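Kitchen breaker trips when two small appliances run together

posted in Home Electrical > Circuits and Breakers
484 views, 2 replies

gallegos_rental

I rent a second-floor unit in a building from the early seventies. The kitchen counter has three outlets. If I run the toaster oven and the electric kettle at the same time, the breaker goes after a minute or two. Either one alone is fine. The kettle label says 1,500 watts and the toaster oven label says 1,200 watts. The breaker handle is marked 15.

The refrigerator is on the same breaker. I found this out when I reset it and heard the compressor start.

What I want to know:

Is the breaker bad, or is it doing what it should?
Would a power strip with its own reset button help?
Can the landlord put in a 20 amp breaker and leave everything else alone? He has offered to do this himself.

The panel is a Candari, original to the building as far as I can tell. I can post the label text if it matters.

Sorna_Bench

The breaker is doing what it should. Work it out from the labels.

Watts divided by volts gives amps. At 120 volts:

Kettle: 1,500 / 120 = 12.5 amps
Toaster oven: 1,200 / 120 = 10 amps
Total: 22.5 amps, before the refrigerator

A 15 amp breaker has two trip mechanisms. The magnetic one reacts to a short circuit and opens almost at once. The thermal one reacts to heat from sustained overload and takes longer, depending on how far over the rating you are. At one and a half times the rating, a delay of a minute or more is normal. An instant trip would point to a fault in an appliance or in the wiring. Yours is a plain overload.

The power strip will not help. It is fed from the same wire behind the same breaker, so the total current is unchanged. Most strips are also not meant for heating appliances. Plug the kettle and the toaster oven straight into the wall.

Do not let him swap the breaker by itself. The breaker size has to match the wire. A 15 amp circuit in a building of that age was usually run in 14 gauge copper, and 14 gauge is protected at 15 amps. Put a 20 amp breaker on it and the wire can run hot inside the wall with nothing to stop it. If the wire is 12 gauge copper all the way, a 20 amp breaker may be acceptable, but someone has to open the boxes and check every section — one length of 14 gauge anywhere on the run rules it out. Some buildings of that period also have aluminum wire, where the sizes are different and the terminals need separate attention.

Even with 20 amps you would still be over with both appliances on. The real repair is a second circuit to the counter, run by a licensed electrician, with the refrigerator moved to its own if the budget allows.

Until then, find out which outlets are on which breaker. Turn one breaker off, go around with a lamp, and write down what is dead. I did this in my own place and one outlet in the hall turned out to be on a circuit with nothing else on it.

brumarmont_76

Agree with the above about the wire. I had the same trouble in my last apartment and just boiled water first and toasted second. Also feel the outlet cover after the kettle has run. If it is more than slightly warm, or the plug is loose in the slots, the outlet is worn and should be replaced. Mine was. The new outlet cost under five dollars, but the landlord still had to send someone.

I would also check whether the breaker handle feels soft when you reset it. Old ones can get weak and trip early.

gallegos_rental

Thanks to both. I did the lamp test at 7 p.m. The three counter outlets, the refrigerator and the light over the sink are all on the one breaker. The dining corner is on a different one, shared with the bedroom. I told the landlord no on the bigger breaker and he is getting a price for a new circuit. 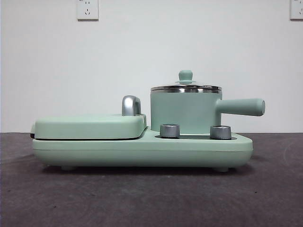 One more thing. If I move the kettle to the dining corner for now, what else can be on in the bedroom while it boils?

Sorna_Bench

Very little. If that breaker is also a 15, the kettle takes 12.5 amps of it and leaves 2.5, or 300 watts. Lamps, a phone charger and a laptop will normally fit inside that. A space heater, hair dryer or vacuum will not, and neither will a window air conditioner. Read the handle before you move anything — if it says 20, you have 7.5 amps left, and the hair dryer and the heater are still out.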